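Lullus Animation Delivery – Frequently Asked Questions

For producers and post houses supplying finished episodes to the Lullus channel.

Which version of the delivery spec applies to my series?
Version 4, unless your license agreement names an earlier one. Season renewals move to the current version automatically.

When are masters due?
Each episode is due 100 days before its first air date. Holiday specials follow the date in the contract.

How should episodes be numbered?
Season first, then a two-digit episode number. The season two opener is 201. Split episodes take an A or B after the number – 201A, 201B.

Can I send textless elements later?
No. Textless openings, closings and title cards ship with the master.

Who handles French versions?
Zarnham books the voice recording and mix. Send the final script and separate music and effects tracks to them directly. Lullus does not forward files.

Is there a size limit on uploads?
Single files over 500 GB must go through the Sillari transfer desk. Smaller files can use the regular portal.

What still images do you need?
Key art, a logo with a clear background, and one still per episode. Stills must be free of captions and channel marks. 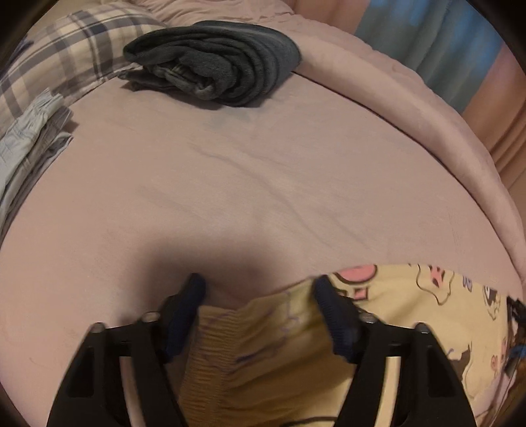 Pale yellow printed fabric on a mauve-pink fitted sheet.

My episode failed review. What now?
The report lists each fault by timecode. Fix the faults and resend the whole file under the same episode number, adding R1 at the end. Patches are not accepted.

Do you accept pitches at this address?
No. New series go to Ngcobo, which reads submissions each September.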